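## 7. Fitting and checking the fingers

Revised 10/12/2020. Replaces the September sheet, which had the left and right fingers the wrong way round and caused a certain amount of bad language.

This section covers the hand-held Tridov gripper used at the tableware station. It assumes you have read section 6 and that the camera is already on its bracket. If the camera is still in its box, go back. The gripper will wait.

### 7.1 Before you start

You will need:

- the two dark green fingers, from the Plekix spares drawer
- the small hex key (the one on the string, if the string still has it)
- a lint-free cloth
- the check layout: tray, bowl and striped placemat

**Caution:** Unplug the gripper lead before you put your own fingers anywhere near the plastic ones. The motor is small but has no manners.

### 7.2 Fitting the fingers

1. Lay the gripper on the bench with the camera facing up.
2. Wipe both mounting faces. Crumbs get in here, as this is a station that spends its life among crockery.
3. Slide the left finger on to its mount until it stops. It should stop by itself. If you are pushing hard, it is the right finger.
4. Put the screw in and turn it until it just bites. Leave it there.
5. Do the same on the right.
6. Close the fingers by hand until the flat faces meet. If they meet squarely, tighten both screws, a little on each side in turn.
7. Open and close the fingers by hand several times. You are feeling for a click or a drag. A faint squeak is normal and will go away, or you will stop noticing it.

**Note:** Do not use thread glue on the screws. It works beautifully until the day you want to change a finger.

### 7.3 Checking the camera view

1. Route the camera cable along the handle and clip it down. Leave enough slack for a full turn of the wrist.
2. Plug in the lead and start the Ollance viewer. Set the preview to 32 frames a second and the brightness to 100.
3. Set out the check layout on the table, with the bowl on the placemat and the tray nearer to you.
4. Hold the gripper over the near side of the tray, fingers open, and look at the preview on the screen.

You want both fingers low in the view and facing each other, with the bowl clear of them at the top.

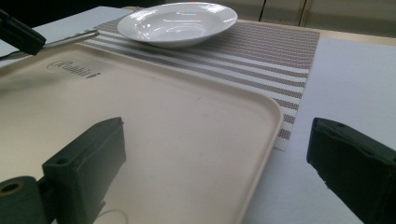
*Fig. 7-1. Camera view with the fingers open over the tray. Bowl at top centre, one finger either side of the gap.*

5. Compare your preview with Fig. 7-1. The right finger comes in from the side and is cut off by the edge of the view. Leave it alone. People have lost whole afternoons trying to make the two sides match.
6. If the bowl is hidden behind a finger, loosen the camera bracket and tilt it up slightly. Tighten and look again.
7. If you can see only one finger, the bracket has swung sideways. Straighten it and return to step 4.
8. Save the view under the gripper's number. "Test", "test2" and "test2 final" are already taken.

**Note:** A glossy tray will show soft reflections. These are harmless as long as the rim can still be made out. If the light washes the rim away, move the lamp before you touch any camera setting.

**Caution:** Never pull the gripper about by its cable. The connector is the dearest part of the whole thing and knows it.

### 7.4 Looking after it

Check the finger screws at the start of each shift and wipe the lens whenever the preview looks misty. Change the fingers as a pair once the gripping faces are worn smooth — one new finger and one old one will tip a bowl every time.

If a finger cracks, stop using the gripper. Tape has been tried. Put the broken part in the Peng returns bag with a label saying which side it came from and what it was holding at the time, however embarrassing.

After any change of finger, repeat 7.3 from step 3. For a bracket that will not stay tight, see section 8.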